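Cahier de manip, projet Grarnutora
Août, reprise à 14 h 10

Bon, je reprends le cahier là où je l'avais laissé avant le déjeuner. La matinée a surtout servi à remettre d'aplomb la synchro entre le flux vidéo et les articulations. On avait deux images de retard sur le bras gauche, et je m'en suis rendu compte en relisant les essais d'hier soir : la pince se fermait dans les chiffres avant de se fermer à l'écran ! Corrigé dans le script d'enregistrement, version poussée sur le dépôt, et j'ai noté le décalage dans l'en-tête des anciens fichiers pour qu'on puisse les recaler sans les refaire.

Où on en est : 139 démonstrations de point simple validées. L'objectif fixé avec Bernham reste à 3,000 (je garde leur écriture, c'est celle du tableau partagé), tous gestes confondus, donc il y a encore de quoi s'occuper. Je compte comme une démonstration tout ce qui va de la prise de l'aiguille à la coupe du fil. Les segments intermédiaires (passage, traction, première boucle, serrage, coupe) sont étiquetés à part, et je trouve ce découpage bien meilleur que l'ancien, où « nœud » voulait dire à peu près n'importe quoi selon la personne qui annotait.

Pour les tampons, je suis passé au lot Plenuvau. Le matériau se tient mieux que l'ancien quand on tire dessus, la lèvre de l'incision plisse un peu au lieu de se déchirer, et pour nous c'est précieux : le plissement, c'est le seul indice de tension que la caméra voit. On n'a pas de capteur d'effort sur les instruments, tout doit passer par l'image. Je garde donc la lumière concentrée au milieu du champ, tant pis pour les coins qui restent noirs.

Autre choix à défendre à la prochaine réunion : je ne change pas de tampon entre deux essais. On ouvre une nouvelle incision à côté des anciennes et on continue. Les vieux points restent là, avec leurs bouts de fil plus ou moins longs, et les traces rouges aussi. Le premier modèle, entraîné sur des tampons impeccables, partait attraper le moindre brin sombre dès qu'il y en avait plus d'un dans le champ — autant lui montrer du désordre tout de suite.

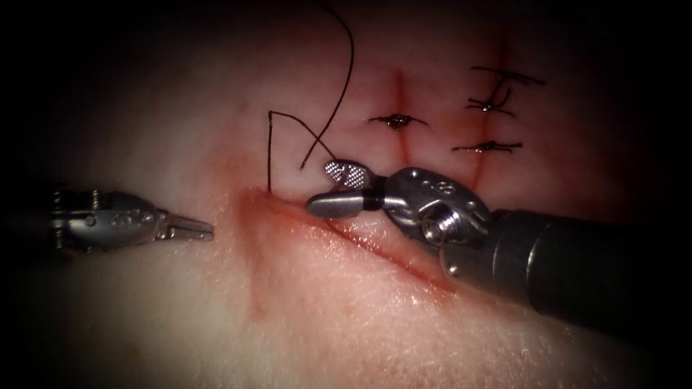 Asamoah, en relisant la série par-dessus mon épaule, trouve que je suis trop gentil avec les prises de fil : pour un modèle qui doit apprendre à fermer, dit le commentaire laissé dans le tableau, il faudrait marquer à part toutes les reprises où la pince approche et attend, parce qu'une pince qui attend et une pince qui hésite donnent les mêmes chiffres et ne veulent pas dire la même chose.

Et c'est une vraie remarque, ça. Je n'avais qu'une étiquette « approche » pour les deux cas. J'ai donc ajouté « attente » (l'instrument est en place, mâchoires ouvertes, l'autre travaille) et « hésitation » (on avance, on recule, on change d'avis). Le souci, c'est que sur une image isolée je suis bien incapable de trancher, il faut regarder la trajectoire sur quelques secondes. J'ai écrit un petit filtre qui propose l'étiquette d'après les changements de sens du poignet, et je valide à la main derrière. Ça marche plutôt bien, sauf avec mes propres essais de début de session, où j'hésite en attendant...

Toujours au chapitre du fil : la boucle reste le morceau difficile. Le contraste est bon, du noir sur du rose pâle, mais dès que deux brins se rejoignent près de la pointe de l'instrument, le suivi les confond et ressort avec un seul fil, tout fier de lui. J'ai essayé de lui donner la position des mâchoires comme point de départ, c'est mieux quand le brin est tendu, pas franchement quand il fait un arc. À creuser. Si quelqu'un a une idée qui n'implique pas de tout réannoter à la main, je prends !

Reflets : le tampon brille par endroits, surtout du côté du bras droit, et le détecteur de contact s'y laisse prendre. J'ai baissé l'éclairage à 90 dans l'interface (c'était au maximum). Moins de faux contacts sur les essais suivants, par contre l'ombre sous la pince gauche devient plus faible et je m'en servais pour estimer la hauteur. Je laisse comme ça pour la série en cours et je compare après, pas question de changer deux réglages au milieu d'un lot.

À faire avant la prochaine session :
relancer l'export des segments avec les nouvelles étiquettes
recaler les vieux fichiers
demander à Bernham s'ils veulent les essais ratés dans le même dossier ou à part (moi je dis le même, avec un drapeau)
racheter du fil foncé, la bobine arrive au bout

17 h 40. Export lancé, il tourne sur la machine du fond, ne pas l'éteindre s'il vous plaît.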